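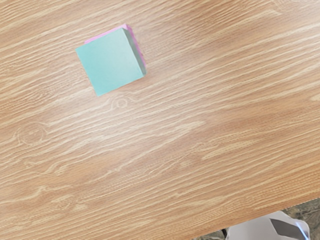
Wood-grain tabletop with a small cube, top face in mint or teal green. Computer rendering.

Operator training at the Insaurralde depot: changes from 22nd September

The operator courses at the Insaurralde depot change on the date above. The changes apply to boom lifts, scissor lifts and compact telehandlers. Courses for generators, pumps and heaters stay as they are, and bookings already made for those do not need to be moved.

The main change is the order of the day. Until now the theory block filled the morning and the machine work came after lunch. Theory is now split into two blocks, with the first machine session between them. Trainees do the walk-around inspection before they are taught load charts, and come back to the classroom with the inspection sheet filled in. The sheet is form 1111, and it replaces the two older sheets for booms and scissors. Old sheets can still be used up on customer sites but will not be accepted as a course record.

Course time on the machine is 40 minutes per trainee for scissor lifts. Boom lifts and telehandlers take longer and are booked as a full day. The group limit is 5 trainees per instructor. A customer sending a larger group will be given a second instructor or a second date, depending on the season.

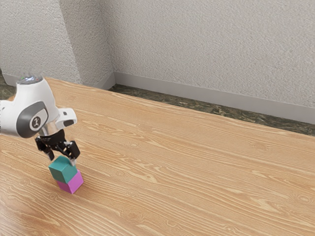
Load charts are taught in the second theory block by Ekow Antwi, who has rewritten the section on attachments. The old section treated the rated capacity as one number for the machine. The new one starts at the mounting point and works outward. On an arm that ends in a short metal flange with a gripper under it, as in the rendering, both parts come off the load that can be carried, and the same holds for a telehandler with a carriage and a set of forks, a bucket or a winch. Trainees work through three charts for the same machine with different attachments and mark the reach at which each one runs out of capacity. They then do the sum again with the boom raised.

The practical test has also been revised. A trainee must now lower the platform from the ground controls with the engine off, without help. In the old test the instructor could prompt once. The emergency lowering valve is in a different place on the Memton booms than on the Bisis models, so the test is taken on the type the trainee will use at work. If both types are in use on a site, the lowering step is done twice.

Course records move to Flilia, the booking system already used for rentals. Site managers can look up a card number and see which machine classes it covers and when it expires. A total of 276 cards have been carried over from the paper register. Cards due to expire before the end of December keep their printed date, and the holders will be contacted by the depot.

Customers who want a course on their own site need firm, level ground, a room with a table and a screen, and a machine that has passed its yearly inspection. The inspection report should be sent with the booking. Requests for site courses go to Benjamín Herrera at the training desk.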